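The Quiet Return of the Residential College Kitchen

Student housing in Lundudcombe was, for most of the past generation, built on the assumption that residents would not cook. Meals were provided in a central hall at fixed hours, and the rooms above it held a bed, a desk and a wardrobe. That assumption is now being revised, and the effect on how residences are planned, priced and governed has been considerable.

The change is most evident at Trutwood, a residence of 700 beds on the eastern side of the campus district. Its original dining hall, which closed at 7 in the evening, had been designed for a student body that attended lectures by day and returned together. By the time the building came up for renewal, a large share of residents held part-time jobs, and many arrived home well after service had ended. Meal plans were compulsory. Residents paid for dinners they were seldom present to eat, then bought a second meal elsewhere.

The renewal program reduced the hall to a single sitting at midday and placed a shared kitchen on each of the building's 6 residential floors. The cost of the mandatory plan fell accordingly. Those who wished to retain full board could still purchase it, and a minority did so, chiefly students in their first term away from home.

Opinion among residents was divided at the outset. Some regarded the hall as the centre of college life and feared that its reduction would leave people eating alone in their rooms. The experience of the first two years has been mixed on this point. Floors with a long communal table have developed a regular evening gathering - often late, and often noisy - while those furnished with stools along a bench have not.

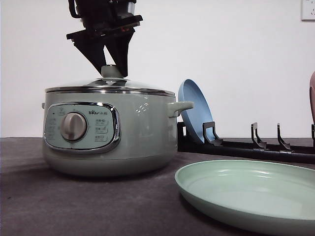 An electric hot pot with a glass lid, beside a long black dish rack.

Small appliances have presented a separate question. Residence rules drafted in an earlier period prohibited any heating device outside the main kitchen, and the prohibition was widely ignored. Trutwood now permits a short list of tested appliances in the floor kitchens, each of which must be inspected and tagged before use. Toasters remain excluded on the two upper floors, where the smoke detection system has yet to be replaced.

Ninaria, a smaller residence across the river, has taken a different course. It kept its hall open and extended service into the evening, with 70 places reserved for late diners. The arrangement is popular, but it depends on a subsidy that is reviewed each February, and the operating cost per meal is higher than that of the midday service.

Ferreira, the practice responsible for the Trutwood renewal, has since been engaged to assess two further buildings in the district. Its preliminary advice favours fewer, larger kitchens, with lockable pantry cupboards and better ventilation. Storage has proved the most persistent source of complaint at Trutwood, ahead of both cleaning and noise, and the existing floor kitchens are to be fitted with additional refrigerators before the next intake.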